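# Chapter 7: Two Arms and a Thin Sheet

*Before you read: review grip force (Section 4.3) and camera placement (Section 6.1). Allow one class period for this opening section and one for the exercises that follow from it.*

## 7.0 A Visit to the Dikov Open Day

Most of the parts handled in Chapters 4 through 6 were rigid. A block, a bolt or a bottle keeps its shape when it is picked up, and once the gripper has closed on it the position of every other point on the part is known. A sheet of paper or thin plastic does not behave this way. The gripper controls a small patch of the material. The rest hangs, folds or swings according to its weight and stiffness and the speed of the arm.

This chapter deals with parts of the second kind. Its running case is a bench demonstration from the May open day at the Dikov training center in Veletti. The open day is held once a year for technical schools in the district. In the year described it received 153 visitors, who moved through the hall in small groups and spent a fixed time at each bench. The bench used here is known at the center as Rina, after the control program that runs on it.

### What the visitor is told

Each group receives a one-page sheet at the door. The section for the Rina bench reads as follows.

> Two arms, one table. The arms work on small everyday items, among them sheets, a bottle and hand tools. Items may be placed anywhere within reach. Stay behind the yellow line while the arms are powered. Questions are taken at the end of the run.

The sheet gives no cycle times. The operator supplied them on request: a single pick of a rigid item was set to time out at 53 seconds, and the same limit applied to sheets. The limit was generous for the rigid items. For sheets it was reached often enough that the operator kept a tally by hand.

### What to look for

A visitor with little time at a bench should settle on a few points before the run begins. The following list was used by the students whose notes are quoted in Section 7.2.

1. **Grip point.** Where on the sheet does the finger make contact: at a corner, along an edge, or near a fold?
2. **Free part.** How much of the sheet is unsupported, and which way does it bend?
3. **Second arm.** Is the other gripper empty, holding something, or in use as a support?
4. **Clearance.** What objects stand close enough to be touched by the free part of the sheet?
5. **View.** Which camera can see the grip point, and what blocks the others?

Point 5 is the one most often left blank in student notes. A person standing beside the table sees the arms from the outside. The controller may be working from a camera near the fingers, where a held sheet can cover much of the work area. The two views should be compared before any conclusion is drawn about why an arm paused or chose a particular path.

Figures 7.1 to 7.3 show the Rina bench from a fixed camera and from close to the grippers. The figures are not in time order.

**Figure 7.1** Fixed view, with both arms over the table.

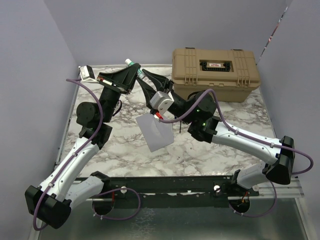
**Figure 7.2** Close view of a folded sheet, with a finger at its top.

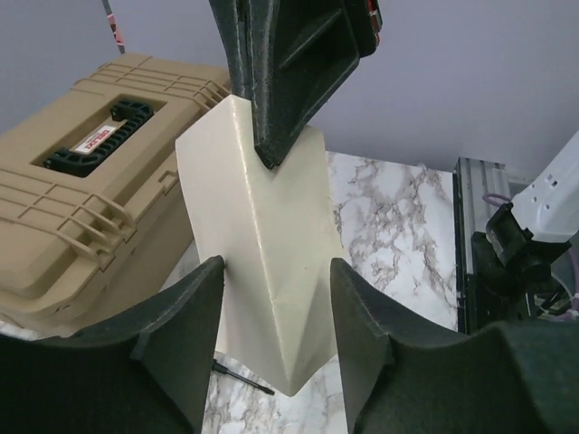 **Figure 7.3** Close view of brown paper, gripped near its right edge.

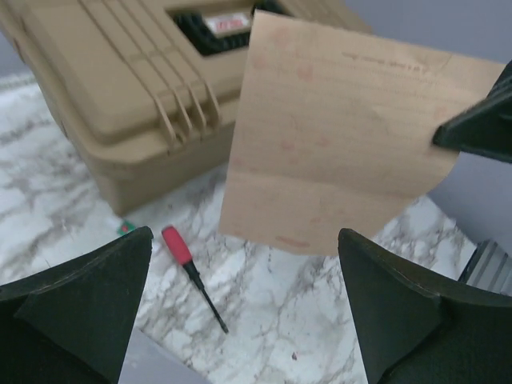

## 7.1 Terms Used in This Chapter

**Held patch.** The area of the sheet between the finger faces. With two narrow fingers the held patch is small, and the sheet can turn about it. A wider finger resists this turning but needs more room to approach the edge.

**Free span.** The distance from the held patch to the farthest point of the sheet, measured along the surface. A sheet held at one corner has the longest free span it can have. A sheet held at the middle of a long side has a shorter one.

**Sag.** The distance by which the free span drops below a straight line drawn out from the held patch. Sag depends on the material and on the direction of the sheet in the grip. A sheet held upright from its top edge has no sag in this sense, although it may still swing.

**Stiffening fold.** A crease that lets a thin sheet carry its own weight in one direction. Compare Figure 7.2 with Figure 7.3. The folded sheet in the first keeps a shallow V shape. The paper in the second bends gently and curls down at its right edge. A stiffening fold helps only along the crease. Across the crease, the sheet is weaker than before.

**Blocked view.** The part of the table that a given camera cannot see because of something in front of it. In Figure 7.3 the paper covers part of the lid of the tan case. A program that locates the case from this view alone has less of its outline to work with.

**Working clearance.** The smallest gap between the free span and any fixed object during a planned move. For rigid parts, clearance is calculated from the known shape. For sheets it must include an allowance for sag and swing. The Rina program uses a fixed allowance of 85 millimeters on all sides of the held patch. This value is set by hand and takes no account of the size of the sheet.

## 7.2 From the Student Notes

The notes below were made at the bench by second-year students. Spelling has been corrected. The order is that of the notebook.

- Arm speed was lowered before the first sheet. Operator says the speed is a setting, the program does not pick it.
- The table top has a marble pattern. Asked if the veins cause trouble for the camera. Answer: sometimes with white or clear items, seldom with dark ones.
- The toolbox stays on the table during the run. Operator treats it as an obstacle.
- Clear and thin materials are the hardest to find by camera. Brown paper is easier.
- Grip force is the same for every sheet. Thin paper gets marked if the fingers close on it twice.
- Asked why the cable is clipped along the arm. Answer: so that it cannot catch when the elbow turns. There must be slack at each joint.
- Some 500 sheet picks logged before the open day, on several materials. Log is kept by Fu, the group that wrote the grip routine. We could not see it.

Two of these entries need comment. The remark on grip force describes the settings in use on one day and should not be read as a limit of the gripper. The remark on logged picks gives a total only. Without the number of failed picks, and a definition of what was counted as a failure, the total says nothing about how well the routine performs. Section 7.5 returns to this point and sets out a form for recording trials.

## 7.3 Preparing Your Own Visit

The exercises at the end of the chapter assume that the class has watched at least one two-arm bench in operation, at an open day or by recording. Prepare for the visit as follows.

1. Draw a blank plan of a rectangular table with one arm base near each end of the same long side. Make one copy for each run you expect to see.
2. During the run, mark the grip point and the direction of the free span. Use an arrow for the span.
3. Mark any object that stands inside the reach of either arm, including objects that are not part of the task.
4. Write down the state of the second gripper at the moment the first one closes.
5. If the bench has a screen showing the camera views, note which view the operator watches.
6. Record the end of the run as *placed*, *dropped*, *timed out* or *stopped by operator*. If you did not see the end, write *not seen*.

Do not try to estimate force by eye. A sheet that wrinkles at the fingers may have been wrinkled when it was laid on the table, and only a force reading or an inspection before and after the run can settle the question.

### Questions for the operator

Limit these to what cannot be observed. Useful ones include the closing force, the time limit, the source of the clearance value and whether grip points are chosen by the program or entered by hand. Ask for units with every number.

The next section takes up the first of these quantities and derives the closing force needed to hold a sheet of known weight between two flat fingers.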